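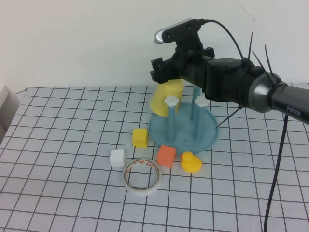

Playoff Week FAQ: Vurnholm High Football

We're hosting a first-round game for the first time in years, and the whole town is fired up! Your questions have been pouring in, so here's what we know so far.

When do gates open?
Gates open at 5:30 p.m. and kickoff is at 7. Student section regulars, you can line up by the north fence as early as 5.

How many seats are there?
Hiebert Field holds 2,638, counting the visitors' side. We've set aside 452 seats for the band and students, and we would love to see every last one filled.

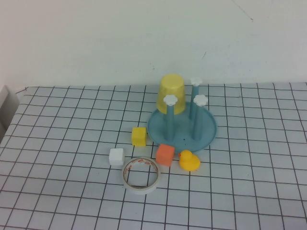 Tickets and parking

How do I buy tickets?
Online through the athletics page, or at the school office before 3 p.m. on game day. There's a limit of 2 reserved seats per family until general sale begins. Regular season passes don't work for playoff games (the state sets that rule, sorry!).

Where should I park?
The main lot fills up fast. Overflow is at Sinard Elementary, a short walk down the hill, and the walk over with the crowd and the drumline warming up is half the fun.

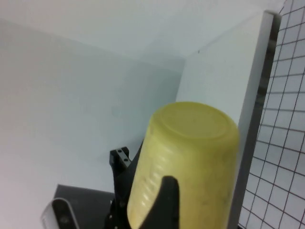
If you're bringing someone who can't manage the hill, drop them at the east gate first and then head back down to park.

Can we tailgate?
Yes, in the grass lot only. Grills are fine, but please have them out by 6:45.

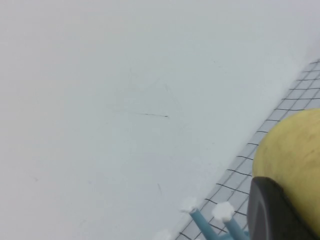 What happens if there's lightning?
The game stops and everyone clears the stands for at least 30 minutes. Your ticket stays good if we have to finish the next day, so hang on to it.

Will the game be on the radio?
Yes! The student broadcast crew starts its pregame show at 6:30, and the stream link will be on the athletics page.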